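Home | Kits | Parts | Workshop Builds | Guides | Contact

Search the catalogue Search Clear

Grivevix Twin-Arm Bench Kit

The Grivevix Twin-Arm Bench Kit is supplied by Drivby for assembly at home or in a shared workshop. It comprises two arms, two grippers with black fingers, and the control software. The table is not included.

Contents and requirements

The kit contains 458 parts, packed in 12 numbered bags. Assembly requires a hex key set, a small screwdriver and a firm work table. Builders should allow 2 full days for the work. Each arm must be fastened to its base before any cable is connected.

Setting up

Once both arms are fastened down, the set-up program moves each joint in turn and stores its limits. Cables should be left with enough slack for the wrist to turn freely. Drivby recommends 200 practice runs with soft household articles before any task is left to run unattended – a zipped pouch is a demanding choice, as one arm must steady it while the other pulls.

Workshop build

The Planville shared workshop completed its kit in November and has used it for handling trials with pouches and small bags. Members fitted the Agbeko wrist camera bracket, which is sold separately. The workshop reports that finger alignment took longer than the wiring, and advises builders to check it again after the first week of use. 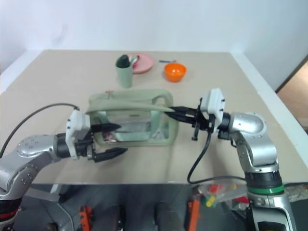
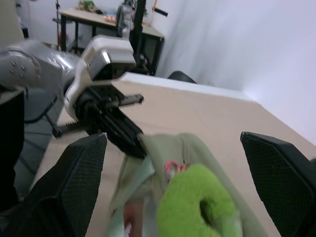
Planville build: two-arm work with a soft green zipped pouch.

Reader comments (3)

benchtop_beginner: Does the bracket fit the older wrist housing? The parts list does not say.

Drivby Support: It does, using the longer screws in bag 12.

oldshedworks: We had to redo the left gripper cable as it was too tight at full reach. Leave more slack than the guide shows.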